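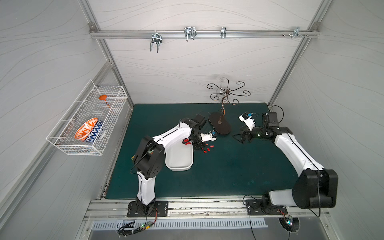
Cell 2, both arms mounted, overview camera. Caps on the mat under the left gripper.

Hulivside Support / Tickets / Grippers and Wrist Cameras

Search tickets and articles Go

Left and right gripper disagree on small-part pick, same controller

Opened by: Braulio Aguirre
Opened: 5/28/22
Priority: normal
Status: closed, workaround accepted

Summary

We are comparing two grippers on the Dumport cell before choosing one for both arms. The left arm carries the white Fagundes gripper and the right arm carries a black two-finger gripper. Both run from the same Lernedance controller build. The task is to pick small red caps off the mat and release them in a bowl or tray.

With identical settings, the right arm picks reliably and the left arm does not. The left gripper reports "closed on object" when there is nothing between the fingers. The arm then goes through the full transfer and releases air.

Settings at time of fault

Close speed: 100
Grip threshold: 200
Settle time before force read: 290 ms
Approach: vertical, wrist rotated to match the long axis of the cap

Already tried

Swapped the gripper cables left to right. Fault stayed with the left gripper.
Rehomed both grippers. No change.
Reloaded the tool definition for the left arm. No change.
Checked the base plate bolts on the front rail, both sides. Tight.
Ran the left arm with the wrist camera disabled and fixed pick points. Still false closes, so I do not think this is vision.

Reply from Duangjai Thepsuriya (support)

Thanks for doing the cable swap first. Two requests.

1. Please send the motor current trace for one false close and one good close on the left gripper.
2. Please send a wrist camera still with the fingers open and caps in view. I want to see tip condition and how much of the bowl rim the camera has to look past.

Also confirm whether the threshold was set per gripper or copied across. The controller accepts either and does not warn you.

Reply from Braulio Aguirre

Traces attached to the ticket. The threshold was copied from the right arm. Still is below.

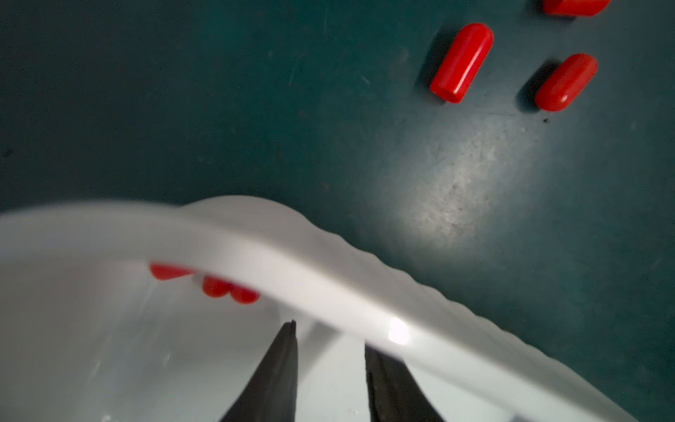

Wrist camera, fingers open over the bowl. Three caps inside, three on the mat.

Focus is fine at the tips and on the mat. The bowl rim is too close to the lens and comes out soft. There is also a patch of glare on the mat between the caps and the rim. I have not seen the detector lose a cap in it, but I have not tested that on purpose either.

Reply from Duangjai Thepsuriya

The traces explain the false close. Current on the left gripper rises early in the stroke, before the fingers could reach a cap, and crosses 200 from friction alone. The right gripper has a flatter curve, so the same number works there. A copied threshold is the cause.

On the still: one fingertip looks slightly jagged and the inner edge of the other looks rough. Neither would produce a false close. Keep an eye on them if you start seeing caps rotate in the grip.

The soft rim is a matter of distance. Do not use the wrist view to locate the rim. Take the release point from the overview camera, or teach it.

Suggested change for the left gripper only:

Grip threshold: 290
Close speed: leave at 100
Add a position check. If the fingers reach full close, report "empty" whatever the current says.

Reply from Braulio Aguirre

Applied. The position check did most of the work. With the threshold change alone I still got a false close now and then, always when the gripper had been idle for a while. With both in place I ran 200 cycles on the left arm and had no false close. Missed picks are now reported as missed and the arm retries.

Release point is taught for the bowl and for the tray. Neither uses the wrist view.

Remaining difference between the grippers: the left one is slower to report, because it has to finish the stroke before it can call a pick empty. Acceptable for the comparison, and I will note it there. Glare test not done. I will open a separate ticket if it turns into a problem.

OK to close.

Resolution (support)

Cause: grip threshold copied between grippers with different friction.
Fix: per-gripper threshold plus full-close position check.
Follow-up: request filed for the controller to flag copied thresholds.

Contact support | © Hulivside | Back to top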